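Rendthorpe opens its Kirkham workshop for a robot demonstration day in July 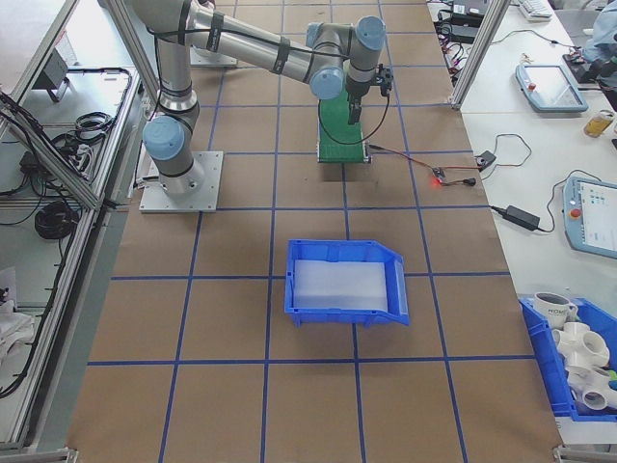

Aatos Hyvönen

I've been asking for an open day at our Kirkham workshop for ages, so you can guess how pleased I am to write this one up! In July, Rendthorpe will let visitors in to see the Pelkonen cell, our small sorting setup with a robotic arm, a two-finger gripper and a short green conveyor. We've got room for up to 40 people, and the doors open at 2 p.m.

The job we'll be showing is picking small parts and dropping them into the blue plastic bins you see around the cell. It sounds simple, and then you try it with a white pipe fitting that has openings in several directions and only a few good places to grab. We'll run fittings and a coffee mug or two, and if you want to bring something of your own from your shop floor, please do (nothing bigger than a mug, and no glass).

The table is covered in brown paper with a grid of blue tape on it. We talk in squares all day long – "move the bin one over" – and visitors pick it up in minutes. You'll get to call out a square yourself and watch one of our operators set the arm up for it from the teach pendant.

I should say who this is for. Wutlow, our partner on the project, builds packing lines for small manufacturers, and a lot of their customers have never stood next to a robot arm. Some of them pack 3,000 parts a week by hand and wonder if a machine would help. Come and ask us! Wutlow's engineers will be there all afternoon, and they're happy to talk about floor space, training and the dull but important stuff like where the cables go.

The demonstration runs in short sessions of 13 minutes each, with time for questions in between – I'll be doing the talking, so feel free to interrupt. Coffee is on us.

Places are free but you do need to book. Call the Rendthorpe front desk and ask for the Kirkham open day list, and tell us if you're bringing a part to try.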